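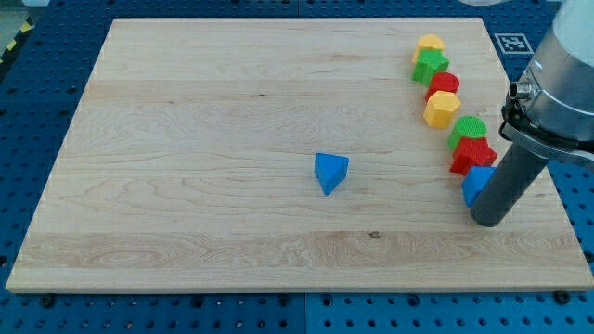

Colored shape blocks on a maple board.

Brotdale School District
Late Bus and Study Hall Grant: Fall Progress Report
Submitted to the Plerkeck Fund, 6 Nov 2024
Prepared by Sum-yee Tsai, grants coordinator

Enrollment and ridership

The late bus has run on every regular school day since the start of the fall term. As of the end of last week, 101 students had turned in signed permission forms, and 64 of them had ridden at least once. Drivers logged 672 individual rides over the same period. Most riders are in grades seven through nine.

The north route, which ends at the Canby Road turnaround, carries the larger share. Ridership on the Mota Street route is lower than we planned for. Two stops on that route have had no riders at all, and we would like to drop them and add one stop by the apartments on the east side. The transportation office has looked at the change and says it would not lengthen the run.

Study hall

Study hall meets in the middle school library from dismissal until the late bus leaves. Two teachers cover it each day on a rotating list of 10. Students sign in on paper. We tried a tablet sign-in for the first two weeks and went back to the clipboard, as the line at the door was too long.

Math help is in the highest demand. The two algebra teachers on the list have asked to be scheduled on different days so that one of them is present more often, and that change starts with the next rotation.

Athletes make up a good part of the group on days when practice starts late. The coaches now send us their practice times in advance - this was a problem in the first month, when students left study hall early without telling anyone. A student leaving for practice signs out with the time and the name of the coach.

Staffing

The second driver position was filled later than expected. A substitute covered the Mota Street route until then, and the route was combined with the north route on three days. Families were notified by text message on each of those days.

Budget

Spending on driver wages is under plan because of the late hire. Fuel is slightly over. We ask permission to move the unspent wages into teacher stipends for the spring term. A revised budget sheet is attached.

Next steps

A short family survey goes home before the end of November, in English and Spanish. First-quarter grades for regular study hall students are being pulled by the counseling office and will be included in the winter report. We also need a decision on the stop change before the spring bus schedule is printed.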